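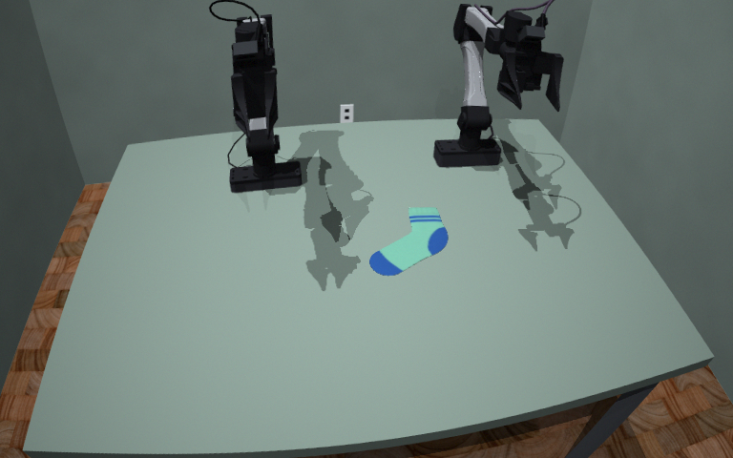 The Strebel plant in Vititz opens its cookie line to visitors once a year, in June, and I took the morning tour. The first stop was the rotary molder, which forms the stocking cookies sold under the Jestanero name. Dough drops from a hopper onto a grooved roller, is pressed into engraved cavities on a bronze die, and is pulled out onto a cloth belt. The die has no fine detail. All decoration is done later in icing, and the layout is the same as on the sock lying on the green table: a plain mint body, a solid blue heel and toe, and narrow blue stripes just below the top edge. The heel is the hard part. It sits on the outside of the bend, and if the icing is too thin it runs down into the foot before it skins over.

Dalal Haddadin runs the dough room and led our group. The stocking dough is a standard short dough with powdered sugar instead of granulated, chosen for low spread. Butter goes in cool and is creamed only until it is smooth. Flour is added in one load and mixed at low speed. The finished dough rests in covered tubs before it goes to the molder. She told us most shape problems on this line come from dough that has warmed up in the hopper, and that operators fill the hopper in small lots on hot days.

The oven is a direct-fired tunnel with separate controls for each zone. Output is around 590 trays per shift. The first zone sets the bottom, the middle zones dry the cookie, and the last one puts on color.

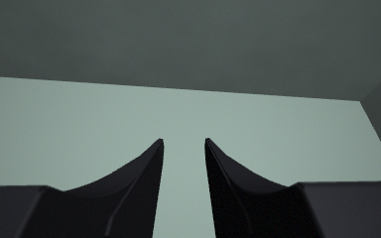 Top and bottom heat are set independently in every zone. A cookie that will be iced in a pale shade is baked with the top heat turned down at the end, so the surface stays light and does not show through. After the oven there is a long open conveyor for cooling. No fans are used on the first section. Haddadin said fast cooling gave them hairline cracks across the ankle, and they lost a lot of product before they took the fans out.

Icing is made in a side room from powdered sugar, water, dried egg white and color. It is thinned in two grades, a stiff one for outlines and a loose one for filling. At home I would do the same with a spoon test: lift some icing, let it fall back, and see how long the line takes to disappear.

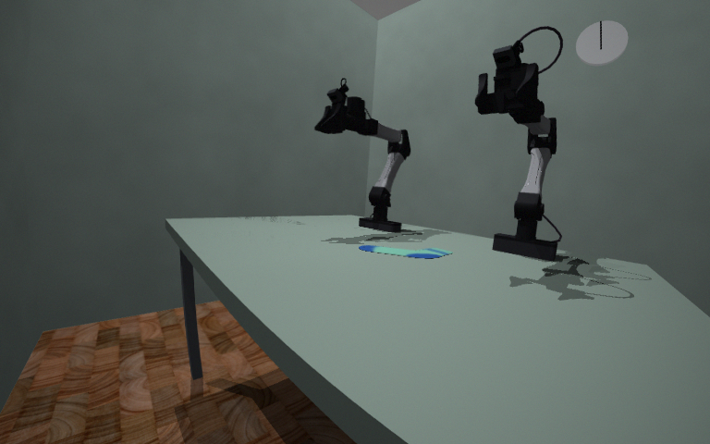

The last stop was the slab line, which makes Madum, a square malt shortbread. The dough is sheeted, cut into squares with no gap between them, and baked as one piece, then broken apart along the cuts. Two doughs are folded together just before sheeting, one plain and one with dark malt, and the fold is kept short. The result is close to the blocks of the parquet floor by the table leg, with swirled lines inside each square, some pieces lighter tan and others a deeper reddish brown. Inspectors pull a slab only if one dough is missing from a whole row. The batch we tasted was marked 3709. It had a clean snap and a strong malt flavor, a little salty at the end.

Wear closed shoes. Hairnets are supplied at the door. The shop sells broken Madum by the bag, and it was out of stocking cookies by the time our tour finished.

43 shares
4 comments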